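When the Arm Kept Pressing: Ecaterina Pană on the Isham Cell Fault

14 shares | 3 comments

Ecaterina Pană runs the two-arm sorting and kitting cell at Rurside, where small electrical parts are moved between yellow trays and a central steel one. In February the right arm on that cell drove its gripper down onto a circuit board and did not stop when it should have. The board cracked. A technician, Sunil Talukder, had his hand on the table at the time, outside the arm's reach, and was not hurt.

"The first thing people want to know is whether the force limit was on," Pană said. "It was on. It was set for the wrong tool."
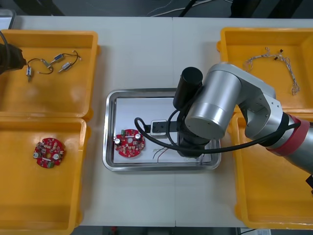
Photo: Rurside

The arm had been fitted with a heavier gripper the previous afternoon. The controller stores a mass value for whatever is bolted to the wrist, and subtracts that weight before it decides whether the arm is touching something. The old value was 953 grams. The new gripper weighed 1616. Pană said the change was made on the mechanical checklist and never carried over to the controller.

"So the arm thinks it is carrying less than it is," she said. "The reading has an error in it before you touch anything. Somebody saw nuisance stops that evening and raised the threshold to get rid of them. That is the part I would call the failure. The mass value is a clerical mistake. Raising a limit to quiet an alarm is a decision."

She would not say who raised it. The log shows a shared login.

Kjell Haugland, who wrote the cell's control software under the project name Isham, was more direct about the design. "The software let them do it," he said. "There was one field, you typed a number, it took the number. It should have asked for a second person."
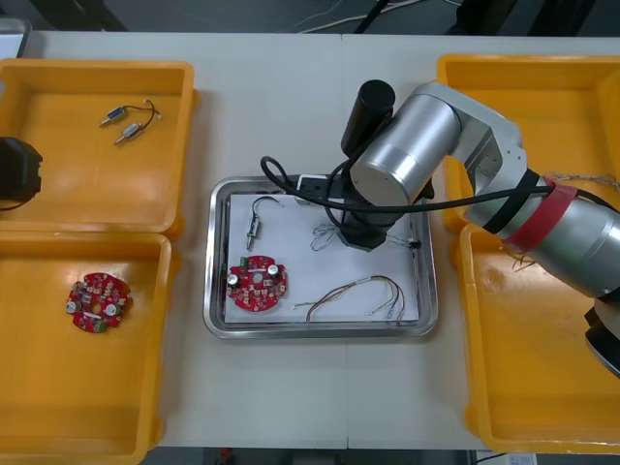

Haugland spent most of the following month on cables. The team had assumed that once the mass was corrected the false stops would end, and they did not. The thick black cable that loops out from the wrist over the steel tray turned out to pull on the force sensor in certain poses, by an amount that depended on how the loop was lying. With the joint low over the tray the loop was at its widest and the pull was worst. "You can't put that in a mass value," he said. "It changes when the arm moves."

The fix was a clamp at the forearm and a re-zero step before each descent, with the arm held still for 30 milliseconds. Haugland described the hold as crude. Cycle time went up slightly, and he has had complaints.

Parts on this cell make the problem harder to catch. Wire is soft, and a gripper closing on a bundle sees almost no resistance until it reaches the tray floor. Boards are stiff and show contact at once. A limit that is comfortable for one is poor for the other. Pană now keeps separate limits for each part class, and the gripper cannot change class in the middle of a move.

Zoila Cuervo, the safety engineer who reviewed the incident, ran 1000 descents onto a load cell after the changes. None went over the limit. She does not regard that as the end of the matter.

"A test like that tells you about the condition you tested," Cuervo said. "It was one gripper, one cable layout, clean trays. If they change the gripper again, I want it run again, and I have put that in writing."

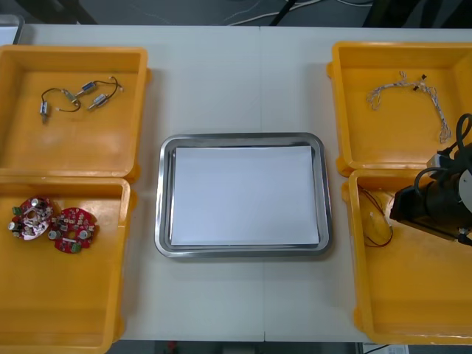
What changed on the floor

The table itself is now treated as part of the restricted area whenever either arm has power. Before February, staff could reset parts in the left trays while the right arm was working. Pană said the practice was allowed under the original risk assessment, which had relied on the force limit as a safeguard.

"Take that away and the assessment doesn't hold," she said. "We had one measure doing two jobs."

Shared logins were removed. Any change to a limit needs two names, and the old value stays on the screen next to the new one for the rest of the shift. Tool mass is measured by the arm at startup and compared with the stored figure. A mismatch blocks automatic mode.

Talukder still works on the cell. He asked for the stop button to be moved closer to the left side of the table, and it was. He has also asked for a second one, and that request is open.

3 comments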